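Gustell Counters
A collection of breakfast-counter photographs with item notes
Maintainer: Ntombi Molefe
Item notes and second reading: Esperanza Gallardo
Last edited: 15th April

What you get

1,812 photographs of home kitchen counters, each with a plain text file listing the things on the counter and where they sit in relation to each other. The photos came from 187 households. We set out to collect 4,000 and stopped when the new ones began to look like the old ones with a different kettle.

The notes were written for people studying how small kitchens get used: storage researchers, a couple of furniture designers, one student writing about bread boxes. If you want to know what an average kitchen looks like, go somewhere else. People who agree to have their counters photographed are people who can stand to have their counters photographed, and no amount of weighting fixes that. An earlier version of this file claimed the set was "representative." I took the word out in June and would be glad if the old copies went away too.

How the notes are written

Each note names the item, its main material if that can be told by looking, and its nearest neighbors. It does not say what the item is for. I fought for this rule and I still think it's right, though it makes for clumsy reading. A crock with a spoon in it is a utensil crock. A jar with cereal in it is a jar with cereal in it, and whether it always holds cereal is anyone's guess.

Colors use a short list of ordinary names. Stone is where we argued most. Esperanza would write "marble," I would write "marble or something made to look like it," and the text files carry whichever of us got there first. Treat every stone label as a claim about appearance.

Groupings

Every counter is broken into clusters, meaning things a person would likely reach for together. I was against clusters and remain so. They were added because the first users at Kulmont asked for them, and they do help with searching, but they invite you to believe in habits that a photo cannot show. Two mugs stacked next to a jar of granola make a tidy breakfast corner on paper. They could as easily be sitting there for lack of cupboard space.

The usual clusters are toasting (toaster, bread box, board, plate), coffee (press or machine, mugs) and sink edge (faucet, bottle, cloth). A lot of counters refuse to be sorted. A French press may stand right up by the toaster with the mugs well behind it, and a towel may be folded on top of the toaster oven instead of hanging near the sink. The cluster file lets one item belong to two groups, and you should expect plenty of those.

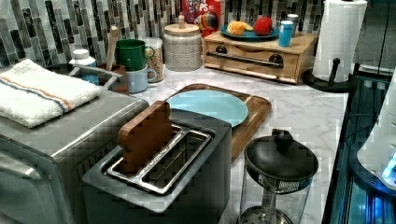
Known problems

1. Hidden items. A cutting board behind a toaster is noted as a cutting board, with no guess at its full size. Some early notes did guess. Over 200 have been rewritten and I doubt we caught them all.

2. Partial lettering. Boxes and bottles are transcribed only as far as they can be read. A red cereal box showing "PS" goes in as "PS" and nothing more. Please stop sending us corrections with the brand filled in.

3. Toast. The label "toast" was applied to anything toast-shaped in a toaster slot, including a brown wooden slice. The material field is correct for these, the name field is not. Search on both before you say anything about what people eat.

4. Towels. Stripes are recorded, fiber is not, except for terry, which we felt safe calling. Whether a towel is clean, damp or ten years old is outside what we can say.

5. Small multicolored things. Where neither of us could name an object it is listed as "small object" with its colors. We left these vague on purpose.

Use with other sets

The Diltora pantry lists use similar names but count a canister and a jar as the same thing. Ours keep them apart by whether you can see through the side. Merging the two sets without fixing this will give you a silly number of canisters. The Nkuna list has the same trouble with crocks.

Corrections

Send the item number and the line you disagree with. Ntombi reads them all and accepts fewer than people would like.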